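Notebooks > Knits bench > August > Shrinkage and spirality, cotton jersey

August, entry started 8:40, finished after lunch

Subject: dimensional change and side seam twist in single jersey T-shirts, Akl fabric, second lot. Continues from the Matwood visit notes. Noemi Kincaid has the raw sheets; the spreadsheet is behind the paper by one load.

Why again: the first lot gave length shrinkage that moved around more between shirts than between wash cycles. I put that down to loading. Mechthild Nägeli thinks it is relaxation, i.e. the shirts were not in the same state when they were marked, so the "before" figure is soft and everything calculated from it is soft too. Her version is easier to test, so it goes first.

Conditioning

Shirts out of their bags the previous afternoon and left flat on the mesh racks overnight. No stacking. The first lot was stacked, which I had not written down anywhere and only remembered when Mechthild asked. Stacked shirts at the bottom of the pile stay compressed and the fold lines from the bag do not let go. Room was steady overnight according to the logger. The logger clock is still on winter time, add an hour.

Bag folds: most had relaxed by morning. A few had a hard line across the chest where the board insert sits. Those were steamed from above without touching the cloth and put back on the rack for four more hours. They are flagged S on the sheet. If the S shirts come out different as a group they get dropped from the averages and listed separately.

Laying out and marking

Same procedure as before, written out because Noemi had a slightly different one:

1. Shirt on the white table, front up, no tension. Lift and drop to settle it. Do not sweep wrinkles out with the flat of the hand, it stretches the courses.
2. Doubled cloth is opened before anything is measured. A hem or shoulder folded under by a finger's width is enough to spoil a length.
3. Shallow wrinkles may stay if they do not cross a mark line.
4. Length marks from the high shoulder point, parallel to the wales. Follow a wale with the pick needle if in doubt. The side seam is not a reference, it is one of the things being measured.
5. Width marks below the armholes, square to the length marks.
6. Thread marks, polyester, contrasting, one stitch and a loose knot. Pen marks bled on the darker shades last time.
7. Read each distance twice, lifting the rule between readings. If the two disagree by more than a millimeter, lay the shirt out again.

Mustard shirt, top not yet opened out:

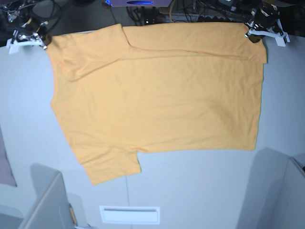 Wash

Machine 2 only. Machine 1 fills late and I do not trust its temperature in the first part of the cycle. Detergent Flustetti powder, the unscented one, dose by weight from the small scale. Makeup ballast in cotton pieces to bring each load to the same dry mass. The ballast is now well past its useful life and needs replacing, the pieces have felted at the edges and hold more water than they did.

Cycle warm, normal agitation, full spin. Shirts taken out as soon as the drum stopped. One load sat in the drum through a phone call, marked L on the sheet.

Drying split in two: half the shirts tumbled in the Drullo, half flat on mesh. Tumble load stopped on time and not on the moisture sensor. The sensor strips were coated with something waxy, probably softener from whoever had the dryer before us. Cleaned with alcohol, still reads dry too early. Not used.

Back on the racks for four hours before reading. I would have liked longer.

Readings

107 shirts in the lot as delivered. 14 set aside before marking: uneven hems, one dropped stitch line, several where the front panel had plainly been cut off grain. The off-grain ones are interesting in their own right but they would swamp the twist figures. They are in the gray tub under the window, labeled, please do not use them for ballast.

Each remaining shirt has two length and two width distances, read before and after, so the column count on the sheet is right even though it looks doubled. Anyone importing it should watch for that. Noemi's macro averages the pairs first, mine did not, and this was the whole of the disagreement on the first lot's width figures.

Length: shrinkage in the tumbled group is clearly larger than in the flat group, as expected. The scatter inside each group is much tighter than in the first lot. This supports Mechthild. It does not rule out loading, since loading was also better controlled this time. I should have changed one thing and I changed two.

Width: close to nothing in the flat group, with a few shirts slightly wider after washing. This is normal for single jersey that was finished under length tension. The loops are pulled long in finishing, then round out when wet, and the cloth gives up length and gets some of it back as width. Tumbled group lost a little in width as well.

S shirts: no visible difference as a group. Left in the averages, flag kept.
L load: one shirt out of line, the rest ordinary. Left in, flag kept.

Spirality

Measured as displacement of the side seam at the hem against a line dropped square from the armhole point. Several shirts have the right side seam moved to the front by an amount a customer would notice. Direction is the same in all of them, which points to yarn twist and the number of feeders on the knitting machine and away from cutting. Cutting errors would go both ways.

The difficulty is the layout. A shirt with a twisted body has no single flat state. Square up the hem and the shoulder goes off at an angle; square up the shoulder and the bottom edge steps sideways. Depending on which the operator prefers, the same shirt reads high or low. Noemi squares the shoulder. I had been squaring the hem. Agreed on shoulder from now on, both corners brought level first and the rest allowed to fall where it wants.

A mustard shirt nearly flat, with its upper edge still running on a diagonal:

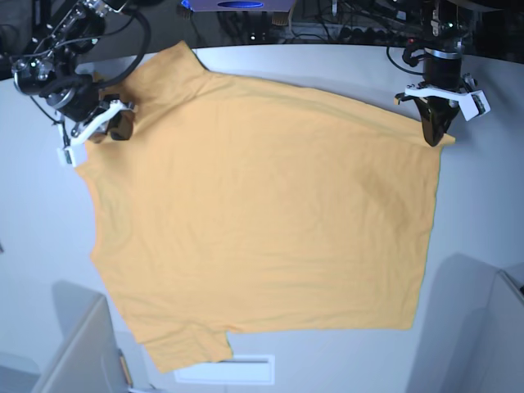 Repeat readings with the shoulder rule, two operators, same shirts, no sight of each other's sheet: agreement good on length and width, fair on seam displacement. The remaining difference is mostly in where each of us puts the armhole point. The seam junction there is bulky and has no obvious center. Proposal is to put a thread mark at the junction before washing and use that both times. Costs one more stitch per side.

Also tried hanging the shirt from a bar and reading the seam against a plumb line. Quicker, but the cloth extends under its own weight and the neck rib pulls the front panel forward. Dropped.

Yarn check: unraveled a length from three of the off-grain shirts and put it on the twist tester. Twist is on the high side for this count. Akl's sheet gives a nominal figure without a tolerance, so there is nothing to hold them to. Mechthild will ask for the spinner's data. If the yarn was not steamed after spinning, that would account for a good part of the torque.

Sheet and storage

Almost 400 lines on the sheet once the repeats are in. File is named by lot and month, no initials. Paper originals go in the blue binder behind the Matwood notes.

Washed shirts are on the second shelf, flat group left, tumbled group right, stacked now because reading is finished. If they are wanted for another wash they need the night on the racks again first.

Open

- Replace ballast. Order by mass, hemmed, not pinked.
- Drullo sensor strips: second cleaning, or write it off and stay on time.
- Fix logger clock.
- Thread marks at armhole junction, add to the procedure as step 6a.
- Separate the two effects: one small set stacked overnight and one racked, same machine, same load mass.
- Further washes on the flat group to see whether the seam displacement keeps growing or levels off. My guess is that it levels off after the third.
- Noemi to pair the columns in the old spreadsheet and rerun the first lot before we compare anything with it.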